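Help us teach a pair of robot arms to tidy up: paid sessions at our Mirani workshop

Posted 16 April 2018

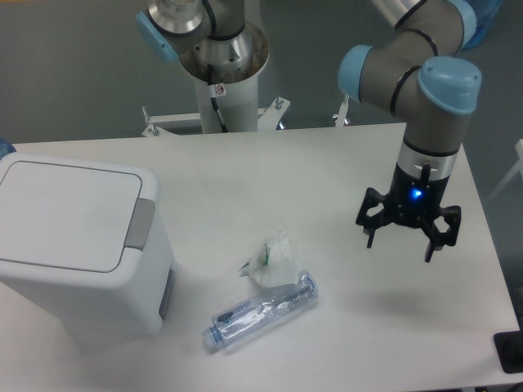

Busero is looking for patient, good-humoured people to join us as demonstrators on the Gulto project, and you don't need to have touched a robot before in your life. Some of the best people we've had through the door came from kitchens, child care, upholstery and the back room of a library. If you can sort the recycling at home without getting cross about it, we would love to hear from you.

What we're after is examples, and plenty of them. The learning system behind Gulto picks up a household job by studying many, many goes at it, each one guided from start to finish by a person. Rubbish is our current favourite. A demonstrator steers the arms through picking up a drink bottle or a scrunched-up plastic bag from the table and getting it into the bin, then sets everything out a bit differently and does it again. And again! It's gentle work, a little like learning to drive a very slow car, and most people find they stop thinking about their hands somewhere in the second afternoon.

We want your goes to look like yours. Some people take the bottle first, some go for the bag, some like to come at things from the side and some from straight above. Please don't try to copy the person before you. Fumbles are welcome too, so long as you mark them as fumbles on the sheet, and if you drop something and recover it nicely we'd be very glad to keep that one.

What a session is like

Each session runs for three hours, with a proper break in the middle (tea, coffee, and usually somebody's baking). You'll sit at a desk beside the work table and guide the arms with a set of hand controls. One of our staff is in the room the whole time, looking after the emergency stop and chatting if you feel like chatting. If you'd sooner have your headphones in one ear and get on with it, that's fine as well.

Your first session is all training and is paid at the same rate as the rest. After that we ask for at least two sessions a week for six weeks. The program will keep going until December, and people who enjoy it are very welcome to stay on.

Pay is $69 a session, paid fortnightly into your bank account, and we'll cover your bus fare if you keep the ticket. The 61 bus stops right outside and there is free parking behind the building, although it does fill up on market days.

Who can apply

You'll need to be 18 or over and able to sit comfortably for up to 45 minutes at a stretch. Glasses are no trouble at all. Left-handers are especially encouraged, as the collection leans very heavily to the right at the moment. If you use a wheelchair, the desk goes up and down and the whole floor is level from the car park in. Please tell us about anything else that would make the day easier and we'll do our best to organise it.

We do keep a recording of the arms, the table and the movements of the controls. We don't record your face or your voice, and your name is stored separately from your sessions. Should you change your mind later on, write to us and we'll take your sessions out of the collection.

Where things are up to

The first round gave us 302 finished goes at the bottle and 103 at the bag, which tells you straight away where we need the most help. Bags are fiddly, they never sit the same way twice, and we have grown rather fond of them. Once the rubbish set is in good shape we'll move on to folding tea towels, and demonstrators who are already with us will get first choice of those sessions.

How to apply

Send us a short note with your name, the days that suit you and a line or two on why it appeals. No résumé needed. You can use the contact form on this site with Gulto in the subject line, or drop a note in at the front desk, Busero, Fultari House, Mirani, any weekday between nine and four. We'll ring you within a week to have a chat and find a time for you to come in, meet everyone and have a try of the controls before you decide.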